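Do Tool-Free Drive Caddies Save Any Time? Swapping Hard Drives in Office Desktops
Project report, Hardware Maintenance course
Elsa Juntunen, Mekdes Teshome, Elli Hyvönen
Supervisor: Marjatta Ruotsalainen
August 2022 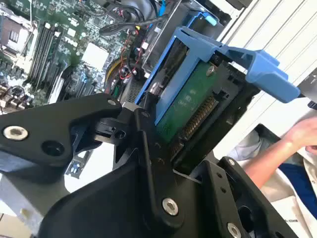
1. Why we picked this

The desktops in our lab hold their hard drives in blue plastic caddies. The drive sits between two rails, a handle sticks out at one end, and the whole thing is supposed to come out and go back in by hand. The course handout calls this "tool-free" and says it makes drive replacement much faster. None of us had seen any numbers behind that claim, and the handout gave none, so we decided to time it.

Our question was narrow. If you have a stack of identical office desktops and need to swap the hard drive in each one, does the caddy save a meaningful amount of time compared with a plain metal bay and four screws? We did not look at servers, where drives get pulled from the front while the machine is running. That is a different job and probably a better argument for caddies.

2. What we worked with

Peltonen, the recycling shop that supplies the course, lent us 21 desktops with caddies and 17 older ones with screw bays. All of them had been wiped before we got them. Every machine was unplugged and opened on the bench, and we wore wrist straps the whole time.

We kept the times in a shared sheet and a log in Lernari, the course system. Each of us swapped drives in both kinds of machine. Over the project we logged 264 swaps. A swap meant: cover already off, cables disconnected, old drive out, new drive in, cables back on. We left the cover out of the timing because the two cases open differently, and that would have told us about covers.

3. What the caddy asks you to do

The handout shows the job in one drawing, with an arrow. In practice there are several separate things to get right.

First you free the data and power cables. The connectors on the drive are a strip of fine contacts along one edge, and it is easy to lever the plug sideways when the cable is short. Then you release the caddy, lift it, and bring it clear of the chassis at a slant. There is not much room in there. The memory slots and their latches are close enough that we worried about knocking them, and Elli did push one latch open with her sleeve in the second session.

Once the caddy is out, the drive has to leave it. We had assumed that the rails simply flex and let go. On our caddies there were also mounting screws through the rail, and taking them out needs a screwdriver. We asked Kaisu Vainio, who runs the workshop, whether someone had added them later. She did not know. So for us the "tool-free" part covered getting the caddy out of the computer, and stopped there.

Going back in, the drive's circuit board is exposed on the underside, and you end up holding the caddy by the rails to keep your fingers off it. That slowed all three of us down at first.

4. Results

We are reporting this in words because the differences were small and we do not want a chart to make them look bigger.

With screws in the rails, the caddy machines were slower than the screw bays in our first session and slightly faster from then on. Most of that change looks like practice. The screw bays barely improved over the same period, but all of us had used a screwdriver before and none of us had used a caddy.

When a spare drive was already mounted in a spare caddy, the caddy machines won clearly. This is the case the handout seems to have in mind. It only helps if you own spare caddies, and the mounting work still has to be done by someone before the clock starts. We had 3 spares. After those were used up, we were back to the screwdriver.

We also noted trouble. The screw bays gave us dropped screws, and one of those took longer to find than the swap itself. The caddies gave us handles that did not close fully on the first try. Mekdes had one that felt seated and was not, and we only noticed when the cable would not reach.

5. Problems with our own test

The two groups of machines were not the same model, so case layout is mixed in with the thing we were measuring. We were also the people doing the timing and the people being timed. And we started out doubting the handout, which may have made us quick to write down every stuck handle. Marjatta pointed this out when she read the draft and we have no good answer to it.

Nothing here says anything about other brands of caddy. Some may really have no screws.

6. What we would tell the next group

Check the rails for screws before you believe the word on the box. Mount all the replacement drives before you start timing anything, and log the mounting time separately - we only began doing this halfway through, and our early entries cannot be split. Roll your sleeves up. If the course orders more parts, spare caddies would be more useful than another set of screwdrivers.

The timing sheet is in the Lernari project folder, with the early entries marked.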